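Guía de usuario de Udora » Sección 4. Preparar la mesa y organizar las partidas

Udora es el programa de Pusix para clubes de juegos de mesa que ya no recuerdan a quién le prestaron la caja grande. Si ha llegado hasta esta sección, tiene el programa instalado, la contraseña apuntada en algún sitio poco recomendable y una cuenta de club activa. Falta lo difícil: poner a cuatro personas de acuerdo sobre una mesa.

Última revisión de esta sección: 14 de enero de 2025. Corresponde a la versión 24 del programa. En versiones anteriores el menú Mesas se llamaba Superficies, decisión que no vamos a defender.

4.1 Antes de empezar

Necesitará lo siguiente:

– Una mesa. Las medidas recomendadas por jugador son 80 cm de ancho, codos incluidos.
– La lista de juegos del club, importada según la sección 3.
– Permiso de organizador. Con permiso de socio podrá mirar los botones, pero no pulsarlos.
– Luz suficiente para distinguir el marrón del marrón oscuro, que en muchos juegos son equipos rivales.

Nota: Udora no sustituye al reglamento de ningún juego. Tampoco lo interpreta. Hubo una versión de prueba que lo intentaba y los clubes la recuerdan con frialdad.

4.2 Dar de alta una mesa

1. Abra el menú Mesas y pulse Nueva mesa.
2. Escriba un nombre. El programa admite 24 caracteres, lo cual deja fuera «La mesa del fondo que cojea un poco».
3. Indique el número de plazas. Cuente sillas, no optimismo.
4. Elija el color de la superficie en el desplegable Fondo.
5. Pulse Guardar. La mesa aparecerá en el plano del local con un círculo verde.
6. Arrastre el círculo hasta su posición. Si lo suelta encima de otra mesa, Udora entenderá que quiere unirlas y preguntará una sola vez. 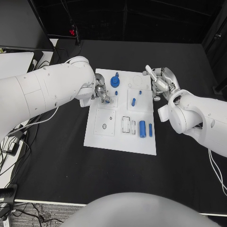

El color de la superficie influye más de lo que parece en cómo se desarrolla una partida larga. Un tapete estampado esconde dados, fichas y, en un club de Brunedbridge, las llaves de un coche durante toda una campaña. Lo más cómodo es buscar contraste con el tablero: uno blanco sobre una mesa cubierta de negro, como en la foto, se distingue de un vistazo, y hasta una pieza azul pequeña se localiza sin ponerse de rodillas. Si su club solo dispone de mesas claras, una tela oscura y lisa cumple igual de bien. Marque entonces Fondo oscuro en la ficha de la mesa y el plano usará letras blancas.

Precaución: no fije la tela con cinta adhesiva de embalar. Se despega el día menos pensado y se lleva consigo el barniz y la relación con el dueño del local.

4.3 Colocar el tablero

1. Extienda el tablero en el centro y compruebe que apoya por completo. Los tableros plegados durante años tienden a recordar su juventud.
2. Si se levanta por el pliegue, dóblelo con suavidad en sentido contrario. Con suavidad quiere decir con menos fuerza de la que está usando ahora.
3. Deje un margen libre en cada lado para las cartas y las reservas de fichas.
4. Coloque las bebidas en una mesa auxiliar. Puede darla de alta en Udora como mesa de cero plazas.
5. Reparta las piezas y avise a los jugadores desde el botón Todo listo.

El botón Todo listo envía un mensaje a los inscritos. Púlselo cuando todo esté listo. Nos consta que se usa también para meter prisa, y los jugadores han aprendido a ignorarlo en consecuencia.

4.4 Turnos y reloj

El reloj de turnos viene desactivado. Para ponerlo en marcha:

1. Entre en la ficha de la partida y pulse Reloj.
2. Elija entre Amable, Normal y Torneo. En modo Amable el aviso es un carraspeo.
3. Introduzca el orden de los jugadores. La opción Al azar es al azar de verdad, aunque le toque el último tres veces seguidas.
4. Pulse Empezar.

Para detener el reloj mientras alguien consulta el reglamento, pulse Pausa. Cada pausa queda registrada con su duración. La más larga que nos ha comunicado un club fue de 241 minutos, y el reglamento tenía cuatro páginas.

Nota: si dos jugadores tocan Fin de turno a la vez, cuenta el primero que llegue al servidor. El programa no admite reclamaciones, pero sí las archiva. 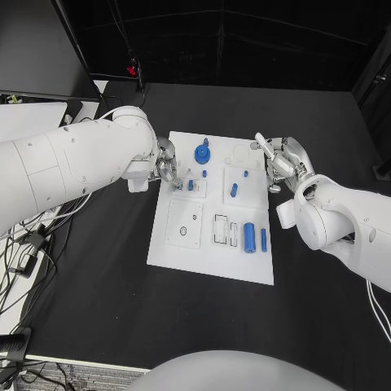

Las partidas que no terminan en el día pueden aplazarse. Pulse Aplazar, elija una fecha y describa la posición en el campo Estado. Conviene ser concreto: «iba ganando yo» no permite reconstruir una partida y además suele ser discutido. Puede adjuntar fotos del tablero, hasta un máximo de ocho, y marcar la mesa como Ocupada, con lo que nadie podrá reservarla hasta la fecha indicada.

Una mesa marcada como Ocupada no queda protegida frente a la limpieza del local. Cuelgue un cartel.

4.5 Guardar y hacer inventario

El inventario compara lo que hay en la caja con lo que debería haber. Rara vez coinciden.

1. Al terminar, abra Inventario y busque el juego por nombre o por código.
2. Agrupe las piezas por tipo antes de contarlas.
3. Escriba las cantidades. Si falta algo, el programa marcará la línea en naranja.
4. Mire debajo de la mesa.
5. Mire otra vez.
6. Si la pieza sigue sin aparecer, pulse Dar por perdida. Podrá recuperarla desde Historial cuando salga dentro de otra caja, en julio.

Cada juego puede tener hasta 363 componentes distintos en la ficha. Para los que superan esa cifra, cree una segunda ficha con el mismo nombre y la palabra «bis», y plantéese en qué momento empezó a parecerle normal.

Las bolsas con cierre Sqalli llevan una etiqueta que Udora puede leer con la cámara del teléfono. Asocie cada bolsa a un tipo de pieza desde Inventario > Bolsas. Las bolsas de la compra también funcionan, pero hay que escribir lo que contienen, como en la antigüedad.
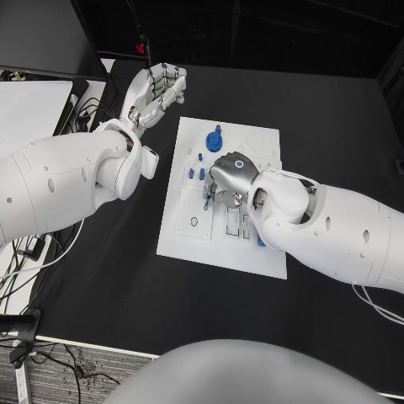

Figura 4-3. Tablero blanco colocado en plano sobre mesa negra.

4.6 Problemas frecuentes

La mesa no aparece en el plano.
Compruebe que no la ha arrastrado fuera del local. Pulse Centrar todo y volverá al recibidor.

Dos grupos han reservado la misma mesa.
Udora no lo permite, de modo que uno de los dos la reservó de palabra. Consulte Reservas > Registro e imprima la página. Entréguela desde cierta distancia.

El carraspeo del modo Amable no se oye.
Suba el volumen del dispositivo. Si aun así los jugadores no reaccionan, el problema está en los jugadores y queda fuera de la garantía.

El inventario indica que sobran piezas.
Pertenecen a otro juego. Abra Inventario > Huérfanas, describa la pieza y espere a que otro organizador la reconozca. La lista se vacía sola una vez al año, salvo los dados, que se conservan.

No puedo borrar una partida aplazada.
Solo puede hacerlo el jugador que la aplazó, o todos los demás por unanimidad desde Partidas > Votar cierre. Antes de iniciar la votación, exporte el estado en un archivo aparte.

Para cambiar los permisos de los socios, continúe en la sección 5.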